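Court excludes footwear comparison evidence in warehouse burglary appeal

July 22, 2024

An appeal court has ruled that a footwear mark comparison should not have gone before the jury in the trial of Emrys Powell, who was convicted of burglary at a Cokmont parts warehouse. The conviction has been quashed and a retrial ordered on the remaining evidence.

The prosecution's case rested largely on a partial mark lifted from a painted concrete floor near the loading door. Tomos Dafis, a footwear examiner with the private laboratory Pririk, told the trial that the mark had been made by Mr Powell's left work boot "to the exclusion of all others". The appeal judges held that the method used could not support a statement in those terms.

The mark showed the toe and part of the ball of the sole. Mr Dafis identified 13 points of agreement in pattern, size and wear. In his written report only two of these were classed as acquired damage, meaning cuts or nicks picked up through use. The rest were features of the mould or of general wear, and would be expected on other boots of the same model and size.

Qiuyue Cheng, a statistician instructed by the defence, reviewed the laboratory's validation file. It consisted of a single internal study in which nine examiners compared test marks made under controlled conditions on clean paper. No dusty or painted surfaces were included, and the examiners were told in advance that every mark had a matching boot in the set. Dr Cheng told the court that a study of that design can say nothing useful about the rate of false matches.

The file reported an accuracy of 99 per cent. The judges noted that this figure left out comparisons recorded as inconclusive, and that the jury had heard the figure without being told so.

The court also criticised the order in which the work was done. Mr Dafis had examined the boot before he marked up the floor lift, and his notes show that one of the damage features was added to the lift record afterwards. The judgment says examiners should record the features of the questioned mark first, and should date any later change.

The ruling does not bar footwear evidence in general. An examiner may still say that a boot could or could not have made a mark, and may describe how common the sole pattern is where there is data to support it. Opinions that name a single source will need published error rates from tests on comparable surfaces.

Elin Meredith, who represented Mr Powell, said her firm was looking at two earlier cases in which the same laboratory had reported in similar terms. Pririk said it had withdrawn the wording from its report template in July and would repeat its validation work with outside test providers.

A date for the retrial has not been set.

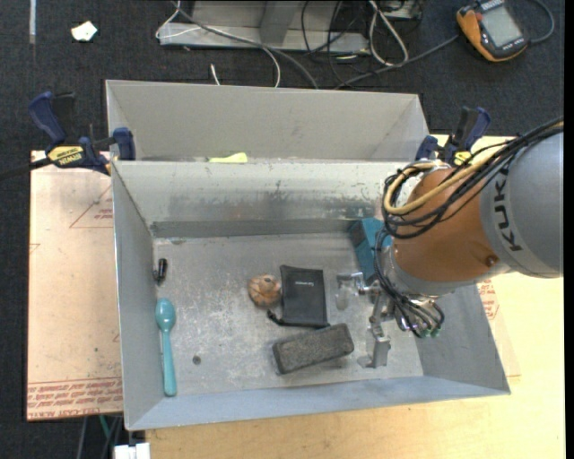 More from the courts

Lewis fibre transfer hearing adjourned for disclosure of laboratory notes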